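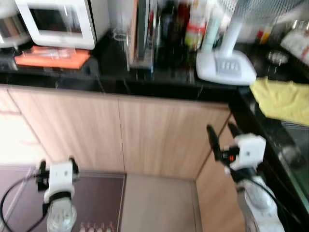
Attachment 1: both arms at the kitchen counter, head camera view

Ticket: Replacement gripper and spares budget, kitchen test unit
Site: Hirirton
Supplier: Grirkine
Opened by: Neltoston equipment desk
Status: Open, waiting on revised quote
Priority: Normal

Original request

We need to decide what to buy for the two-arm kitchen unit before the January budget closes. The site has asked for a full second set of grippers. The supplier quote covers the grippers and the mounting brackets but says nothing about cables. The request is for 2 grippers, 2 brackets and a spares kit. Please check whether all of this is needed or whether we can get through the spring with less.

The attached still shows the working position at the counter. It is blurred, but both grippers and their cables can be made out.

Update 1, equipment desk

Asked the site to list the faults logged against the arms. They sent back 11 entries. Most are for lost connection on the left gripper. Two are for worn finger tips. There are no entries for the wrist housings or the arm links.

On the left side the cable loops out from the gripper and hangs down toward the corner. On the right it trails along the side of the arm. The loop on the left is our first suspect. Asked the site to swap the two gripper cables and run the normal counter routine, then tell us if the fault moves.

Update 2, site

Cables swapped. Ran the routine 14 times. Connection lost four times, all on the right gripper. No drops on the left.

Update 3, equipment desk

The fault followed the cable, so the left gripper is fine. We are taking the second set of grippers off the list for now.

Revised list:
Gripper cables, one pair plus one spare pair
Cable clips for the arm links
Finger tips, one pack of each length in use
One spare gripper, to be shared between sides if the mount allows it

Question for the supplier: will one gripper fit both sides? In the still the left one has short black tips and the right one has long fingers on a black bracket. If the body is the same and only the fingers differ, one spare is enough. If not, we need to know the price of each.

Update 4, supplier

The body is the same on both sides. Fingers are changed with four screws. The bracket is sold separately and is only needed with the long fingers. Delivery on cables is from stock. Grippers are made to order and will not ship before the end of January.

Update 5, site

Agree on one spare. We would still like a second bracket, as we plan to try long fingers on the left arm as well. The short tips do the job on flat items, but the counter is crowded and the arm has to come in close. With a glass next to the tall dish rack and bottles behind it, the extra reach would help. The fan takes up a fair amount of room on that counter too and the arms have to work around it.

We also asked for a floor guard strip to keep the cables off the mat. Please add it if there is money left.

Update 6, equipment desk

Second bracket added. Floor guard strip not added. Clip the cables to the arm links first and report back. If they still hang low enough to reach the mat, we will order the strip out of the general site budget.

The spending limit for this ticket is 1000 before tax. By our count the revised list comes in under that if the spare gripper is charged to the January budget and the cables, clips, tips and bracket go on this one. We need the supplier to split the quote into two parts so that finance can book them separately. The last quote put everything on one line and was sent back.

Update 7, equipment desk, 10 December 2022

Split quote requested. Also asked for the cable part number in writing. The site is running a cable ordered through Lazarević as a temporary fix and we do not want to mix the two types once the new ones arrive. Label the old cables when they come off and keep the good one.

To do
Supplier: send split quote with part numbers
Site: fit clips, run the counter routine again, log any drops with the side noted
Equipment desk: raise the order for cables and clips once the quote is in, move the spare gripper to the January list

Ticket stays open until the cables are fitted.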